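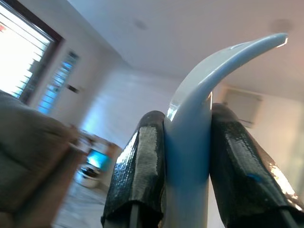 Trial reports should say why people stopped taking the drug

Bent Snorradóttir

Most papers on early cancer drug trials give a single line to patients who left the study. It usually reads "withdrew for other reasons" and is followed by a number. I have spent a good part of my working life reading these papers, and I think that line should go.

Take the Greltudov study, which I helped to check in January. It enrolled 406 patients with advanced bowel cancer. Of these, 71 stopped treatment before the second scan. The first draft put 47 of them under "patient decision". When we went back to the clinic notes, most had written down a plain reason. Mouth sores came up again and again. So did diarrhoea that kept people at home, and long drives to the hospital for blood tests.

None of these counted as a serious side effect. On the usual scale they were grade 2, and grade 2 events tend to be put in a supplement that few doctors open. A doctor reading only the main table would have thought the drug was easy to live with.

The usual objection is that reasons are messy. A patient may give one to the nurse and a different one to the consultant. I accept that, but tumour measurements are messy too, and we have agreed rules for those. The Virk group already uses a short form with a box for the patient's own words, filled in at the last visit. It takes about five minutes.

The other objection is cost. Sponsors say that coding free text is slow work. Wollach coded all of theirs for the Ginidora trial with one part-time member of staff, and the paper was not held up.

Dose matters here as well. If people are leaving over sore mouths, a lower dose or a week off might keep them on treatment, and the place to learn that is the early trial. By the time a drug reaches a large study the dose is fixed and hard to change.

Journals could ask for a table of reasons tomorrow. I would start with the ones that already insist on a patient flow chart, as the box for withdrawals is there and only needs filling in properly.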